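19/05/2026

Spent the day arguing with a segmentation model about whether a see-through thing on a pale table exists. I say it does. The model says table, with 0.97 confidence, and I have to admire the nerve.

The new Grament build finished compiling before lunch, so I replayed the April episodes through it. Of 2540 frames with the sheet in view, it found an edge in 112. The old build managed 157. So that's three weeks of tuning and my own colour normalisation step, and I've made it worse. I put the kettle on and read the diff again. 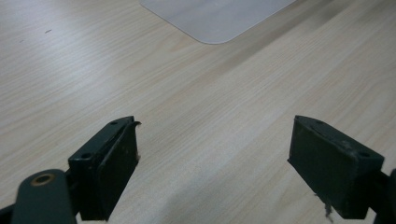 Jaws open, plastic sheet at the top, wood grain getting all the attention.

Frame 1231, my favourite. The grain runs on the diagonal and the edge detector adores it, every last line. The sheet has a perfectly good rounded corner and gets nothing. Meanwhile there's a dark speck on the left of the table which Larovero, our grasp planner, has ranked as its top candidate. I tried to picture the approach trajectory for picking up a speck. It had already computed one, with a retreat pose.

Turned normalisation off after tea and got back to the old number, so at least I know whose fault it is. Also masked the jaws properly, because the lint on the pads was being tracked as a feature, and a very stable one too, better than anything on the table.

Tomorrow: try the depth channel, raise the minimum object size, write the commit message without swearing. Bed.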